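News from the grasping corner

It's been a big June for the perception side of the Gerklow project, and we're pretty chuffed with where it's landed! The new version of Ganen, our grasp planner, is now the default on the bench at Drarkano, and anyone who pulls the main branch will get it without changing a setting.

The headline change is how Ganen deals with cylinders. The old planner fitted a tidy box around whatever the depth camera saw and closed on the shortest side. Fine for cartons, pretty hopeless for a can lying on an angle, where the box came out far too fat and the fingers went in crooked. Ganen now estimates the long axis first, then lines the fingers up across it. It sounds like such a small thing, but it has tidied up a whole family of odd behaviours we'd been patching one by one.
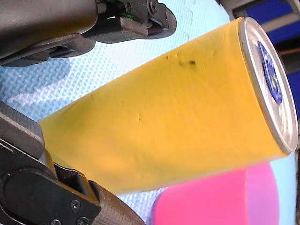
Ekkachai Wongsuwan wrote most of the axis code, and he also found the nicest fix of the lot. Metal lids throw back so much light that the depth readings around the rim go patchy, and the planner used to treat those gaps as the end of the object. He got it to check the colour picture before giving up on a patch. We replayed 715 saved grasps from the autumn through both versions, and 305 of them came out with a different finger angle. Going through those plans side by side was a treat (yes, really).

There's still plenty to chew on. Planning can take up to 500 milliseconds when objects are close together, and we'd love that to come down. Dents and wrinkled wrapping also nudge the axis estimate around more than they should. Gourlay, the replay viewer, now draws the estimated axis over each saved grasp, so it's much easier to spot when that happens. Press A to switch it on.

We've closed 13 tickets with this release and opened a few fresh ones. If you fancy a gentle way into the code, look for the ones marked "axis" and give Ekkachai a shout before you start.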